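How I Clean, Check and Store Secondhand Puzzles and Games

My closet has 12 shelves, and at this point most of them are puzzles. I buy them at yard sales, thrift stores, church basements, wherever, and nearly all of them need a bit of love before I'd hand them to a kid or bring them out at a party. People keep asking me how I go about it, so I finally wrote it all down. None of it is hard! You need a free table, some patience and a few things you probably have under the sink.

What you'll need

A soft brush (an old makeup brush is perfect)
Dish soap
Two or three microfiber cloths
White vinegar in a spray bottle
Cotton swabs
Zip bags in a couple of sizes
A roll of painter's tape and a marker
Baking soda, for anything that smells like a garage

Step 1: Sniff it before you buy it

I mean it. Open the lid right there in the store and stick your nose in. Dust is fine. Old cardboard smell is fine. Mildew is a no from me every single time, even for a dollar, because it spreads to everything else on the shelf. I learned that with a gorgeous old Pivorell map puzzle that I kept for one damp November and then had to throw out along with the three boxes next to it. Still sad about it.

Step 2: Shake out the box

Tip everything onto a light-colored towel. You'll find crumbs, pennies, pieces from other games, sometimes somebody's score sheets from years ago (I keep those, they're the best part). Brush the corners of the empty box, then wipe the outside with a cloth that's barely damp. If a corner is split, fix it now with a strip of paper tape on the inside, where it won't show.

Step 3: Clean the cardboard pieces

Never soak cardboard. I go over jigsaw pieces with a dry cloth, a handful at a time, and only use a damp swab on the sticky ones. If the whole batch smells musty, put the pieces in a big zip bag with a couple of spoonfuls of baking soda, shake it, and leave it for 4 days. Then sift the pieces in a colander over the trash. It's messy, so do it outside if you can.

Step 4: Wash the plastic stuff

Dice, pawns, marbles and tiles all go in a bowl of warm water with a drop of dish soap. Swish, rinse, spread on a towel overnight. Check for anything painted first – my friend Kaiwen Wan washed a set of little painted horses and ended up with a set of little white horses.

Wooden pieces get a wipe with diluted vinegar and then a dry cloth right away. Magnetic travel sets just get the dry cloth.

Step 5: Count, or don't

For a 500 or 1,000 piece jigsaw, I don't count, I just put it together. It takes longer but it's a lot more fun. The only one I ever counted was an odd-sized Relimow with 785 pieces, and I lost track twice and gave up and built it on the dining table anyway. (It was missing one. A piece of sky, of course.)

For board games, look up the rulebook. Most publishers list the contents on the first page, and if the rulebook is gone you can usually find a scan online. Write anything missing on a bit of painter's tape and stick it inside the lid. Future you will be grateful, especially ten minutes before company shows up.

Step 6: Bag and label

Everything small goes in a zip bag with most of the air squeezed out. Label the bag too, in case it gets separated from its box. Store jigsaws flat and never more than five high, or the bottom one slowly caves in. Board games with strong boxes can stand on end like books if you put a wide rubber band around them. Wide ones only! The skinny ones cut into the lid.

Step 7: Give the twisty puzzles a turn

Cubes and other twisty puzzles need their own little routine. Wipe all six sides, run a dry swab along the seams, then turn every layer both ways and listen for gritty sounds. A stiff one usually loosens up with a drop of silicone lube made for puzzles (skip the cooking oil, it goes gummy). I like the stickerless kind for secondhand buying, as there's nothing to peel. Then I play with it for a while, which you could call testing. I'm a slow solver and I spend a lot of time with one side nearly there, seven orange tiles and then a blue corner and a red edge just sitting in it.

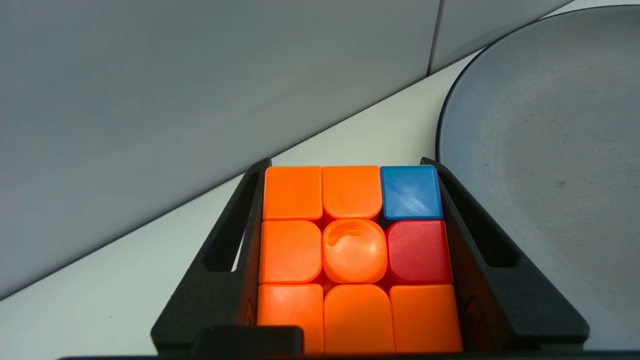

Step 8: Pass some along

Once a puzzle's been cleaned and built, I ask myself if I'd do it again. If the answer is no, it goes in the tote by the front door. Our library has a swap shelf, and the senior center down the street will take anything with big pieces. Leave your tape note inside the lid when you donate, so the next person knows about that missing bit of sky.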